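Vudside Boards > Home & Laundry > Folding, Storage, Closets

Thread: Orange T-shirt, flat table, still can't get a square fold

nestor_lacson wrote:
I coordinate shirts for a charity walk, and this year the shirts are orange. I mean traffic-cone orange. You could land aircraft with them. There are 1040 of them and they are soft knit, which feels lovely and folds like soup.

The store we buy from (Telance, no complaints) used to send them folded. To save money we took them bulk packed this time, and my end of the bargain is to make them look like somebody cared. My method so far is to lay it on the table, pull the top corners, bring the sides in, fold up from the hem. By the third fold I have a sort of orange croissant.

Is there a trick for soft knits or do I just lower my standards?

vy_doan_folds wrote:
Lower them a little. Then stop pulling the corners. Soft knit stretches where you hold it and nowhere else, so you get two ears at the top and a droop between them, and every fold after that copies the droop.

Lay it down, let go, and smooth from the middle out with the side of your hand.

yaqinj wrote:
Disagree. Pulling the corners is the only thing that works on a big floppy piece. You hold both top corners, you give it one snap, you lay it down away from you. I worked the back room at Kindgate for two holiday seasons and folded every December like my rent depended on it, and it did.

What you can't do is hold one corner higher than the other. Then the whole thing goes down crooked and you spend a minute petting it.

vy_doan_folds wrote:
One snap is fine for a bedsheet. We are talking about a T-shirt.

yaqinj wrote:
A T-shirt is a bedsheet with ambitions.

nestor_lacson wrote:
OK, before this gets physical. Same orange, same trouble:
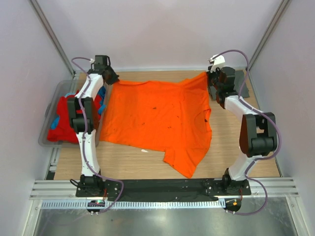
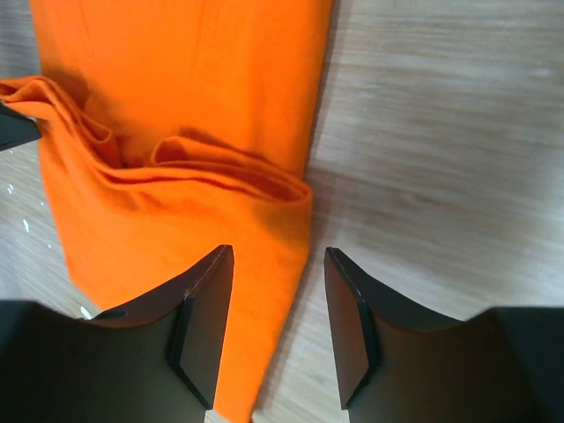

Photos: N. Lacson, August 2024

In the first one it's held by both top corners, and the top edge still dips near the middle and then shoots up to a point on the right. The second is up close on the bunched part, with the layers all on top of each other. The cloth past the fold is nice and flat, so I know it's capable of behaving.

yaqinj wrote:
The right corner is up. I said what I said.

vy_doan_folds wrote:
And I said ears! Look at the diagonal folds under that raised corner. That's the fabric being hauled on. Put the corner down and half of those go away by themselves.

The second one is a different problem. You've got loops in there with a gap between them. Once it looks like that, don't try to press it flat, you'll iron a pleat into it with your hand. Open it back out and start over. I know. I'm sorry.

ngoc_t wrote:
Am I the only one bothered by the little white scrap on the table, just under the hem in the first photo? Lint loves a bright shirt. Wipe the table first.

nestor_lacson wrote:
You may be the only one, but I'll wipe the table.

nga_kieu wrote:
Long-time folder of choir shirts, not quite as loud as yours. Two things.

Work on something with a bit of grip. On bare wood a soft shirt slides along with your hand and you end up chasing it to the other side. I put down an old cotton towel, pulled tight. Ugly, but the shirt stays where you left it.

And deal with the sleeves before anything else. In the first photo there's a flap pointing toward the near edge of the table that looks like a sleeve to me. If that gets trapped crooked under the first fold, you'll have a lump in the finished stack forever, and the next shirt will sit on the lump, and so on up to the ceiling.

yaqinj wrote:
The towel is cheating but I'll allow it.

vy_doan_folds wrote:
The towel is not cheating, the towel is the whole answer. Also use a board. A stiff piece of cardboard the width you want, laid at the neck, sides in over it, hem up, slide it out. You'll hate it for the first ten shirts.

yaqinj wrote:
Boards are for people who don't trust their hands.

nestor_lacson wrote:
I do not trust my hands. I have seen their work.

ngoc_t wrote:
How are you storing them after? If they go in bins, roll them. Rolled shirts don't care if the fold was square. Phùng sells a bin that takes rolls standing up and I got my whole closet into two of them.

nga_kieu wrote:
Rolling is fine for a closet. For handing out in sizes you want to flip through a stack and see the tags.

nestor_lacson wrote:
Stacks, yes. People want a medium and they want it now.

Update: did a batch last night with the towel and a board cut from a cereal box. The towel is staying. The cereal box gave up before I did, so I need something stiffer. Both corners down at the same height, and I left the snap out because I knocked over a lamp practicing it.

yaqinj wrote:
You snapped it sideways, didn't you.

nestor_lacson wrote:
I'd like to talk about the cardboard. Is a pizza box too greasy?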